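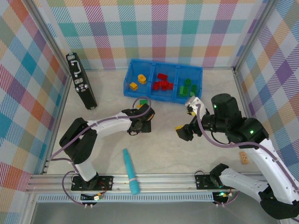 DATA CARD / BIMANUAL TABLETOP

Skeltik Block Sorting: two grippers, two controllers, one table

July 2024
Posted by the Bovville bench team

Skeltik is a set of teleoperated runs in which a pair of arms sort toy blocks into a divided bin by colour. We collected it to settle an argument about grippers, and it has grown into something we think other people will enjoy using. There are 3,424 episodes in the release. Please break things with it and tell us what you find!

What we were comparing

The Zamau fingers are narrow and stiff, with a flat inner face. The Sial fingers are a little wider and give slightly at the tip. We ran both on the same arms, and we ran each of them under two controllers: plain joint position control, and a softer impedance mode that lets the wrist yield when it meets something hard, such as the table.

We fully expected the softer fingers to win everything. They didn't, and that was the fun part. On studded blocks the stiff fingers were lovely to drive, as they could close on a single stud and lift. On the rounded blocks they tended to squeeze the piece out sideways, and the Sial pair did much better there. Switching to impedance mode narrowed the gap more than changing the fingers did — we would start there if we were setting up a new bench tomorrow.

The bench

Both arms are mounted on one slotted aluminium rail along the front of the table, close enough together that each can reach the bin at the back. The bin is blue with three compartments, for yellow, red and green. Patterned panels stand on the left, back and right. The patterns are busy on purpose: our first trials in March were shot against bare walls, and anything trained on them fell over as soon as the lighting changed.

Other things share the table with the blocks in many episodes, among them a black hard case and a turquoise bat-shaped object. They are there as distractors and are never the target. Their positions change between sessions, so don't rely on them as landmarks.

Cables run along the outside of the arms with a generous loop at the wrist. If you build something similar, leave more slack than you think you need. A tight cable pulls on the wrist joint near the end of its travel and you will see it in the torque readings as a slow drift. Episodes with this fault are kept in the release, flagged cable_drag in the notes column.

What is in each episode

- video from the fixed workspace camera
- joint positions, velocities and torques for both arms
- gripper opening, commanded and measured
- finger type (zamau or sial) and controller mode (position or impedance)
- target colour, outcome and free-text notes

A typical episode lasts around 15 seconds. Of the full set, 930 are marked as failures: dropped blocks, wrong compartment, or the operator giving up. We nearly threw these away and are very glad we didn't, as they are the most useful part for anyone working on recovery.

Known problems

Measured gripper opening lags the command slightly in position mode. We have not corrected for it. Small blocks can be completely hidden by a wrist during the grasp, so a vision-only model will have to remember where they were. Green blocks close to the front wall of the bin are easy to miss from the workspace view.

The left and right arms were not used equally. Most operators favoured the right, and the split files do not balance this for you.

Using it

Start with the small split, which loads quickly and contains both finger types. Keep sessions together when you make your own splits, or the same table layout will turn up in training and test. Corrections to the outcome labels are very welcome — send the episode number and a line on what you saw.

Recent from Bovville

Swapping Zamau fingers without recalibrating
Impedance settings for the Skeltik bench
Sial fingertips: wear after a month of blocks
Printable patterns for workspace panels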